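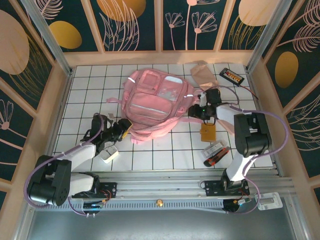

Unit 4 of the Gradum robotics course asks each pair of students to operate two arms on a single soft object. The object set for this unit is the pink backpack, placed on the tiles with its front pockets facing up and one gripper at either side. Students should read the Skunero safety sheet before switching on.

Step 1. Positioning the arms
Bring the left gripper to the lower corner of the bag and the right gripper to the opposite side. Keep the purple cables clear of the elbow joints. Limit the speed to 46 per cent.

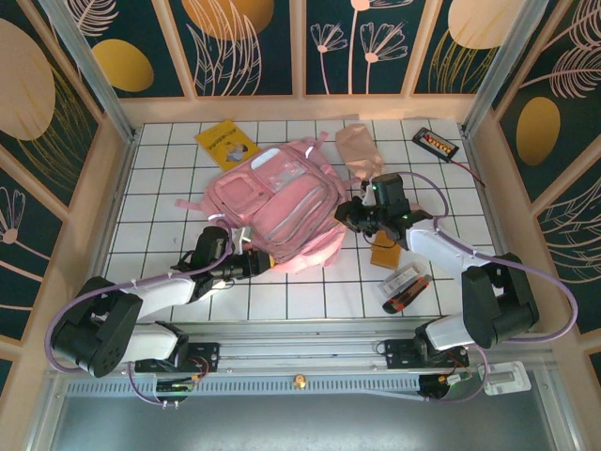 Step 2. Recording the attempt
Save each attempt under the pair's number and enter it in the log. Completed logs are to be sent to Ettore Marchetti by the end of March.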